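August, bench notes, Jarthorpe gearbox

Second go at the rear oil seal housing. Took the speedometer drive out first this time, which makes it much easier to get a wrench on the lower two bolts. All six came out clean except the one nearest the crossmember. Threads on that one are pulled at the end, so it goes in the reject tin and I'll use a new one from the Urell box.

Shaft surface under the old seal has a groove you can catch with a fingernail. Measured 0.2 mm under on diameter at the worst spot. Too deep to polish out. Options are a repair sleeve or seating the new seal 2 mm further back so the lip runs on fresh metal. There is room for the second one if the oil drain slot stays clear. I checked with the housing on the bench and it does, just.

Precious Macaraeg says the Telholm car was done the same way and has covered 3,000 miles with no drip at the rear. Going with the spacer. She is turning one up from the aluminum offcut left over from the Quiambao job.

Cleaned the selector rails and laid them out in order. Middle rail has a burr at the reverse notch, dressed with a fine stone. Detent springs: two are the same free length, the third is short by around 9 percent. Replacing all three.

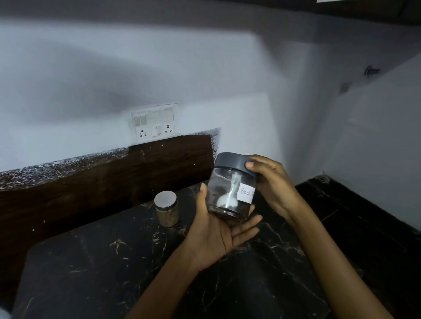 Lid and jar, with the scoop inside.

Mainshaft end float is still on the high side. Tried the thicker thrust washer and it went tight when the nut was pulled down, so back to the standard one plus a shim. Need to measure again with the bearing fully seated — I don't trust the first reading, the dial gauge stand was moving.

Bellhousing face checked with a straightedge. Low at the top left bolt hole, light shows under the edge. Paper gasket should take it up. If not, it goes out for a skim.

Still to do:
Fit spacer and new seal, grease the lip
Order shims, get a mixed pack
Chase the drain plug thread
Ask Precious if the Telholm box used 20 weight oil or the thicker stuff
Find the other speedometer drive O-ring, it was on the windowsill

Stopped at 4:30. Housing is bagged on the second shelf, bolts in with it.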